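# The Room with the Brick Wall

Florin Jitaru does not like the word "storage." When I asked him how he organizes the storage in the big workroom at Undau, he corrected me in a friendly way. "Storage is when you put something and forget it," he said. "Here everything must come back to the hand."

Undau is a shared workroom, and Jitaru has been responsible for its shelves and supplies for 5 years. The room has 30 regular users. Some of them come early in the morning, and others arrive only after their work is finished somewhere else. I met him at four in the afternoon, when the two groups overlap and it is difficult to find a quiet corner. We talked standing.

I wanted to know how it looked when he started. "Boxes," he said. "Boxes on the floor, boxes on boxes. I opened 200 of them in the first winter. In many there was only another box." He gave away what could be given away, and for the rest he looked for shelves. The tall white unit on the right side was bought second-hand from a small shop named Ziltholm, which was closing. He and a friend carried it up the stairs in two trips.

His method is simple to explain, but he says it took him a long time to find it. Things that people need every day go into clear plastic bins. Things with a strange shape go into baskets. Paper is rolled and lies flat, never standing. "When paper stands, it falls, and when it falls, somebody steps on it. I lost very good paper like this." 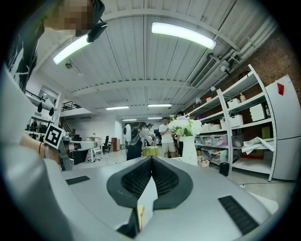
*An afternoon at Undau, with the tall shelves along the brick wall and flowers on the pedestal.*

I asked about labels, because I did not notice many. Jitaru told me that he made labels for everything in the second year, and he was proud of them. Then the contents changed and the labels stayed. "People trusted the label more than their eyes," he said. "They searched for tape in a bin where you could see there was no tape." Now he prefers that people look through the plastic.

The refrigerator was a longer discussion. It is tall and white, with a red triangular sticker, and it stands at the end of the shelves. Jitaru was against having it in the same room. The others voted, and he lost. "I said, food belongs to the kitchen. They said, the kitchen is far. They were right, it is far." He cleans it himself on the last evening of the month, and what has no name on it goes away.

The flowers were also not his idea, but here he changed his opinion quickly. The white pedestal was left from an exhibition called Loltum, and for months it was only in the way. Then Mrs. Hosseinzadeh, who lives on the ground floor, asked if she could put a vase on it. "I thought, somebody will knock it down in 2 days," Jitaru said. "But people walk around it. They are more careful with the whole room, I think. Maybe I imagine this."

What is still missing? He did not need time for this question. He wants a second trash can, closer to the door, and a better lamp on the brick side, where the light from the ceiling is not always enough for reading small print. He would also like to paint the pipes, but he was told to leave them alone.

Before I left, he showed me a notebook where people write what is finished or broken. The newest line asked for string. Under it, in another handwriting, someone had written: "Any color."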